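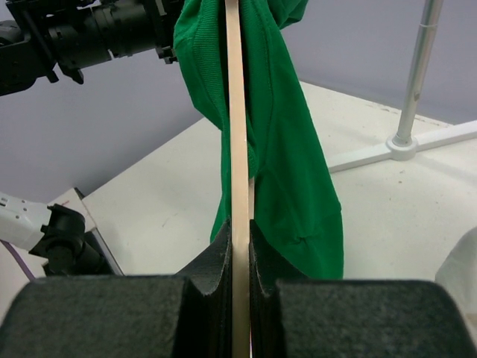

Our part of the Callville project was the upkeep of the garment cell, the one that puts shirts on hangers and takes them off again. We did not write the control software. Our job was to keep the grippers, cables and rack in a state where the Skamora program could run a full shift without someone stepping in. Most of our hours went into the finger pads. The fingers are covered in dark gray felt, and with a thin piece of wood pinched between the inner pads, the felt is the only thing that touches it. The fibers along the top edges get fuzzy with use. We first replaced the felt at fixed intervals, as the Elport service sheet suggests, but in April we changed to checking it at the start of each session with a test strip of hanger wood. If the strip turns under light finger pressure, the felt is changed on both fingers, never on one alone.

Changing the felt

The old felt is peeled off and the glue is cleaned away with alcohol. New felt is cut from the Jin template, pressed on and left under a clamp overnight. After that the gripper is opened and closed with nothing in it and the closed position is read again. New felt is thicker than old felt, so the zero point moves. We forgot this the first time and lost a morning looking for a fault in the motor.

Cables

The purple cables need slack at the wrist, but a loop that is too long can catch on a sleeve. We move each arm by hand through its full reach with the power off, watch the loops and then retie them. The red connectors at the wrists are pushed home by hand before power goes on.

Records

The cycle counter stood at 3358 when we closed the log on 2024-08-27. We had planned a full inspection at 2000 cycles and did it on time. It led to 2 felt changes and one new cable tie.

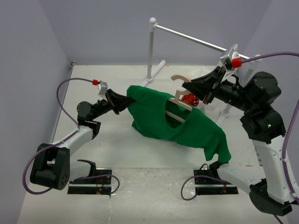

Ha-rang Hong read our draft and disagreed with us on the felt. A strip test by hand depends on who does the turning, Hong wrote, and the next group should use a small spring scale and put the reading in the log. We think this is fair. We have added a column for it to the log sheet, but have no readings yet.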